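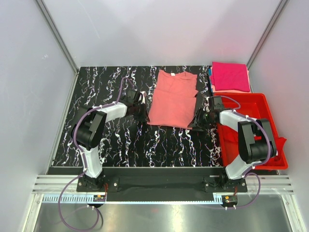
Caring for a racing suit between track weekends

14 shares | 3 comments

Last updated: February

A Nomex-type suit gets its flame resistance from the fiber, so washing does not remove it. Residue does the damage. Fuel, oil and fabric softener all leave a flammable film in the weave, and a suit that has been cleaned badly can burn on the surface even when the cloth underneath holds up.

Before washing

Read the label inside the collar first. If it disagrees with anything on this page, follow the label. Empty the pockets, close every zipper and hook-and-loop tab, and turn the suit inside out. Loose hook tape will pull threads out of the knit cuffs in a single cycle.

Treat oil spots by hand with a little liquid detergent and a soft brush. Leave it 12 minutes, then rinse. Do not use brake cleaner or any other solvent. A suit that has been soaked in fuel should be hung outdoors until the smell is gone and then sent to a specialist cleaner. It should not go into a household machine or dryer.

Washing

Cold water, gentle cycle, liquid detergent at half the usual dose. No bleach, no softener, no starch. Run a second rinse. Wash the suit by itself or with the matching underwear and balaclava – cotton lint sticks to the outer layer and it burns.

I have used Wallner sport liquid and the unscented Cesine. Both rinse clear in two passes. Pullico powder left white streaks along the quilting and needed a third.

Drying

Hang it on a wide plastic hanger, inside out, out of direct sun. UV weakens aramid fiber and fades the color, red and blue first. A two-layer suit takes about a day in a dry garage. Turn it right side out for the last few hours so the shoulders dry through. Do not iron over printed logos or embroidered patches.

Gloves and boots

Suede palms go hard if they are washed warm. Sponge them with cold water, dry them flat, and work the fingers while they are still slightly damp. Wipe boots with a damp cloth, pull the insoles and pack the toes with plain paper. Newsprint marks light linings.

Storage

Hang the suit in a breathable bag. The Oneo garment bag is long enough for a tall one-piece, which most are not. Keep it away from batteries, since acid vapor attacks stitching before it shows on the cloth.

Check the seams at the crotch, underarms and ankles at the start of the season. Repairs need flame-resistant thread – ordinary polyester melts.

3 comments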